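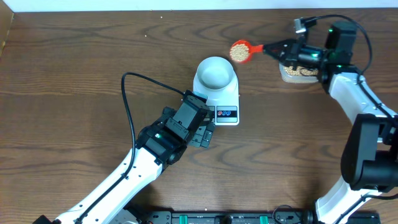

Kitchen scale with an empty white bowl.

The Lolov yard has built small cruising catamarans for 11 years, and its new Kanex is the lightest so far. The bare hull weighs 2,628 pounds. Ehab El Fassi, who drew the boat, wanted it under 3,000 with the rig up and the rudders on, and he got there with a little to spare.

Most of the savings came from the deck. The old model had a molded cockpit with lockers down both sides. The Kanex has a net forward, a flat bridge deck and one deep locker aft – enough for an anchor, lines and two fenders. 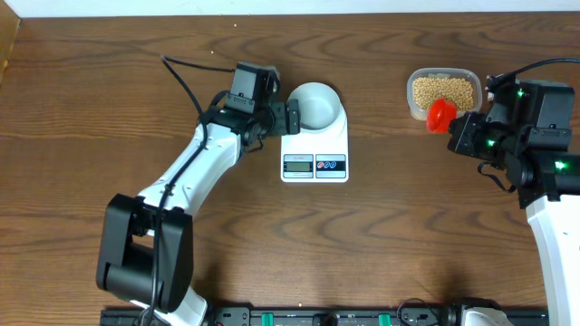

The cabins are plain. Each hull has a single berth, a shelf and a hatch that opens wide enough to climb through. The galley is to port, with a two-burner stove and a sink that drains overboard. Headroom is fine if you are short.

We sailed the boat for two days in July out of Bensaid, with Magdy Mahrous at the helm for most of it. He has owned three catamarans and did not care for the first tiller extension, so the yard swapped it overnight. In flat water the Kanex tacked cleanly. In chop it needed a backed jib about every third try.
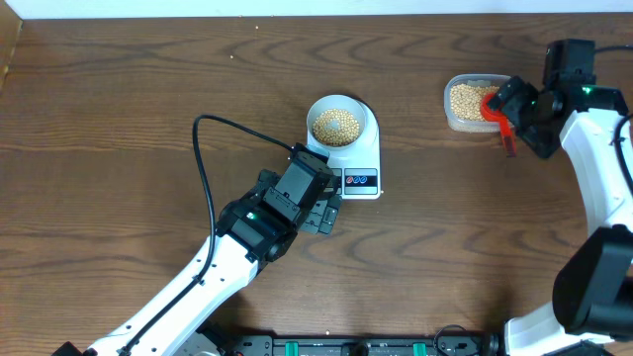
Soybeans in the bowl, on the scale.

Load matters on a boat this size. Lolov allows more than 200 pounds of stores, and Mahrous says he could feel it when we filled both water tanks. The bows sat lower and the steering got heavier.

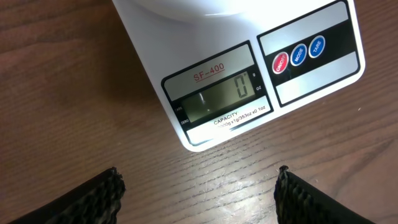
Price and options

The base boat comes with mainsail and jib. The Cluten outboard bracket, a spinnaker and a road trailer are extra. Lolov is taking orders now for delivery next spring.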